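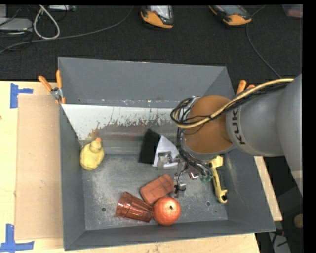

箱ひとつ、腕一本の保守
ピルンホルムの把持試験セルを見る

ピルンホルム（Pirnholm）の駅から川沿いに歩いた先に、ドリステル（Dristell）の作業場がある。もとは家具の倉庫だった建物で、奥の部屋に把持試験用のセルが一台置かれている。金属の箱に入れた雑多な品物をロボットアームでつかみ、持ち上げ、また箱に戻す。動作そのものは単純で、一日じゅう同じことを繰り返している。

取材の目的は、把持の成功率や制御ソフトの話を聞くことにはなかった。見たかったのは、このセルを毎日動く状態に保つための作業である。朝の立ち上げ、箱の固定、ケーブルの取り回し、グリッパーの点検。論文にも製品資料にもあまり書かれない部分だが、担当者の時間の多くはここに使われている。

朝の40分

作業場の鍵が開くのは朝の8時である。担当者は照明をつけ、すぐには電源を入れずにセルの周りを一周する。床に落ちた品物がないか、夜のうちに誰かが台に工具を置いていないかを見る。台の上は白っぽい木で、その向こうの床は黒いカーペットになっている。黒い部品が落ちると見つけにくいため、懐中電灯を低い位置から当てて影を探すそうだ。以前、ここで小さなねじを一本探すのに午前中をつぶしたことがあるという。

次に箱を見る。四辺を手で押し、ずれがないことを確かめる。それから制御盤を立ち上げ、アームを低速で待機位置まで動かす。このとき片手はティーチング用の端末に、もう片方の手は何も持たずに空けておく。異音がないか耳で聞き、関節をひとつずつ往復させる。

最後に、決まった品物をひとつだけ箱の中央に置き、つかませる。うまくつかめれば通常の運転に入る。つかめなければ原因を調べるが、いきなり設定を書き換えることは禁じられている。まず箱、次にグリッパー、その次にカメラの順に確認し、設定を疑うのは最後になる。

ここまでが40分。慣れた人ならもっと早く済むが、作業表には40分と書いてあり、早く終わっても運転の開始は繰り上げない。空いた時間は前日の記録を読むのに充てられている。

箱を留める

箱は灰色の金属製で、内側の壁が傾斜している。品物が壁際に張りつくと指が入らないので、斜面で中央寄りに戻すという考え方である。ただし、どんな形のものでも戻るわけではない。背の低いものや角のあるものは斜面の途中で止まることもあるし、丸いものは底を転がって隅まで行く。

固定には、オレンジ色の握りがついたばね式のクランプを使っている。金物店で売っているような道具で、工場の設備を見慣れた目には仮設に映る。担当者に尋ねると、最初は本当に仮設だったと答えた。

セルを組んだ当初は、箱をボルトで台に固定する図面があった。穴の位置も決め、部品も発注した。ところが試運転の最中、指先が箱の縁に当たり、逃げ場のない力がそのままグリッパーに返って爪が曲がった。クランプに替えてからは、同じような当たり方をしても箱のほうが先に動く。アームは保護停止に入り、爪は無事で済む場合が多い。図面のボルトは袋に入ったまま棚に残っている。

もちろん弱点もある。箱が動けば位置の基準が狂う。わずかなずれでも、壁際の品物を取りに行くときに指が壁をこする。そこで、台の上には位置の目印を青いテープで貼り、ずれたときに目で分かるようにした。テープは端がめくれてきたら貼り替える。貼り替えの前に定規を当てて位置を写し取っておかないと、目印そのものが少しずつ移動してしまう。これは一度やって、半月分の記録の扱いに困ったそうだ。

クランプのばねも弱くなる。担当者は交換の時期を数字で決めておらず、指で開いたときの重さで判断している。作業表のこの欄だけは空白のままで、引き継ぎのたびに、新品と使い古しを両手で握り比べてもらうことになっている。

傷は直さない

箱の内側には傷が多い。底面には白っぽいこすれた跡が重なり、奥の斜面は下のほうが剝げて、縁がぎざぎざに欠けている。茶色い錆のような汚れもついている。見学者からは、なぜ新しいものに替えないのかとよく聞かれるという。

答えは試験の条件に関わる。床面の傷はカメラの見え方を変える。新品の箱は光を強く返し、傷のついた箱は光を散らす。途中で箱を替えると、その前と後で結果を並べて比べられなくなる。ドリステルでは一連の試験が終わるまで箱を交換せず、傷の進み具合を月に一度、同じ照明の下で写真に撮って残している。

放っておくわけでもない。剝がれかけた縁が指先に引っかかるようになれば、やすりで角だけを落とす。錆は乾いた布で拭き、油は塗らない。一度、防錆剤を薄く塗ったところ、品物の滑り方が変わって数日の記録が使えなくなった。以来、箱に液体を塗るときは記録簿に書いたうえで試験を区切ることになった。

掃除は200回の把持ごとに行う。運転を止め、アームを退避させ、中の品物を全部出す。底にたまった細かい粉を刷毛で集めて小袋に入れ、日付を書く。粉の量や色が急に変わったら、どれかの品物が削れているか、グリッパーのどこかがこすれている。白い粉なら品物、銀色の粉なら金属同士の接触を先に疑う。

品物の棚

箱に入れる品物は、形と表面の性質がばらけるように選ばれている。黄色いアヒルのおもちゃ、赤い半透明のタンブラー、角の丸い煉瓦色のブロック。持ち手の曲がった工具のような形のものもある。大人が真面目な顔でアヒルの向きを確かめている光景は少しおかしいが、本人たちはもう何とも思っていないらしい。

担当者が面倒だと口をそろえるのは透明なものだ。タンブラーの側面には溝や面があり、光の返り方が場所によって違う。奥行きを測るカメラには、あるはずの面が抜け落ちて見える。横倒しになると厄介さが増す。朝の照明の確認でいちばん時間がかかるのも、こうした品物の見え方を前日とそろえるところである。窓には遮光の幕があり、運転中は閉めておく。

品物にも寿命がある。つかまれ、落とされ、箱の壁に当たるうちに、角が取れて表面が曇る。作業場の棚には同じものの予備が並び、外した品物も捨てずに札をつけて取ってある。札には投入した月と外した月、外した理由を書く。理由の欄を読んでいくと「割れ」「曇り」に混じって「行方不明、のちに制御盤の裏で発見」とあった。

ケーブルの輪

アームの外側には、黄土色の太いケーブルと、細い黒いケーブルの束が沿わせてある。手首に近いところで輪を描き、グリッパーへ下りていく。関節が回ると輪は広がったり縮んだりする。この余りが足りなければ引っ張られて断線するし、多すぎれば箱の縁や品物に触れる。

セルの保守を請け負っているのはウィーラクーン（Weerakoon）という会社で、年に数回、技術者が点検に来る。日常の手入れはドリステルの側で行い、関節の分解や校正は同社に任せる分担になっている。技術者が到着してまずすることは、計測器を出すことでも記録を読むことでもない。アームを限界に近い姿勢まで低速で動かし、輪の形を横から眺める。

結束の仕方にも流儀がある。締めすぎると、その一点に曲げが集中する。同社の指導では、結束帯を締めたあとに指で束をねじってみて、中の線がわずかに動く程度にとどめる。切り口は外へ向けず、内側に回す。手を入れたときに引っかくからで、ドリステルの担当者の手の甲には、これを教わる前についたという細い傷跡が残っていた。

断線は一度経験している。症状は奇妙で、特定の向きで品物をつかむときにだけ、グリッパーが閉じたという信号が戻らない。ソフトを調べるのに二日かけ、三日目になってケーブルを手で揺すったら再現した。被覆に傷はなく、芯線だけが切れていた。それ以来、把持に失敗した記録にはアームの姿勢も必ず残し、失敗が同じ姿勢に偏っていないかを毎朝の40分のうちに見ている。

指を外す

グリッパーはドリラック（Drilach）の製品である。600回の把持ごとにアームから外し、作業台で点検する。取材の日がちょうどこの点検に重なったので、はじめから終わりまで見せてもらった。

まずアームを点検姿勢にする。箱の真上で作業するとねじを落とすので、箱から外れた位置まで旋回させる。次に電源を切り、錠をかけ、鍵は作業者が自分のポケットに入れる。コネクターを抜く前には、差し込みの向きが分かるように両側へ線を引く。線は前回のものが残っていても引き直す。

ねじは一度に外さず、対角の順に少しずつ緩める。外したものは仕切りのある皿に、あった場所と同じ並びで置く。指先の部品は薄い板を挟んで隙間を見る。曲がっていれば板が片側だけ通る。この日は問題なく通ったが、可動部の溝に赤い細かな屑がたまっていた。担当者はピンセットで取り出し、例の小袋に入れて棚の品物と色を見比べたあと、ブロックの欄に印をつけた。

グリースは指定のものを、綿棒の先につくだけ使う。はみ出した分は必ず拭き取る。残しておくと粉を拾い、動きが渋くなる。初めての人はたいてい塗りすぎる、と担当者は言う。

組み付けは逆の順で進める。締め付けにはトルクレンチを使い、締め終わったねじには白い印を入れる。電源を戻し、空のまま開閉させ、それから朝と同じ品物をひとつ置いてつかませる。指が閉じる音が前と違うと言って、担当者はもう一度電源を切った。外側のカバーの爪がひとつはまっていなかった。はめ直すと、音は戻ったらしい。筆者の耳には区別がつかなかった。

止まったときの手順

運転中の停止でいちばん多いのは、品物が指と壁のあいだに挟まるものである。保護停止がかかり、アームは挟んだままの姿勢で固まる。

このとき、品物を手で引き抜いてはいけない。部品に力がかかった状態なので、抜けた瞬間に指先が動くことがある。手順では、端末から低速で指を開き、開かない場合はアームを壁から離れる向きに少しだけ送る。それでも外れなければ電源を切り、箱のクランプを片側だけ緩める。箱のほうを逃がせば、たいていの挟まりは解ける。ここでもボルトにしなかったことが効いている。

クランプを緩めたあとは、必ず青いテープまで戻って位置合わせからやり直す。急いでいるとこの一手間が抜けやすい。抜けた日の記録はすぐ分かるそうで、把持の位置が一斉に同じ方向へ偏る。

記録簿

停止も掃除も交換も、紙の記録簿に書く。把持の結果は自動で保存されるが、手で行った作業は紙に残す。手袋をしたままでも書けること、電源が落ちていても書けることが採用の理由で、鉛筆がひもで結びつけてある。

現在の箱に替えてからの把持は、取材の時点で2174回になっていた。表紙の裏に鉛筆で書かれ、掃除のたびに消しては書き直すので、その部分だけ紙が毛羽立っている。生産ラインの感覚からすれば少ない数だが、ここでは一回ごとに条件を記録し、合間に品物を並べ替える。数を急ぐ理由はない、というのが担当者の説明だった。

冊子をめくっていくと、書き手によって癖が違う。停止の時刻だけを書く人もいれば、そのとき鳴っていた音まで書く人もいる。「右奥で金属音、箱か指か不明」と書いた翌日の欄に、別の字で「指」とだけ返事が入っていた。

次の大きな作業は1月に予定されている。一連の試験がそこで区切りを迎え、箱を新しいものに替える。ウィーラクーンの技術者が立ち会い、ケーブルもまとめて交換する。古い箱は捨てずに残し、比較用として棚の最下段に置くという。すでに場所は空けてあり、段ボールの札に「旧箱」と書いて立ててあった。

夕方、運転を終えたアームは待機位置に戻され、担当者が箱から品物をひとつずつ取り出して棚に返した。端末を充電器に差し、幕を開け、記録簿に停止時刻を書く。翌朝の掃除までの残り回数を欄外に書き足して、その日の作業は終わった。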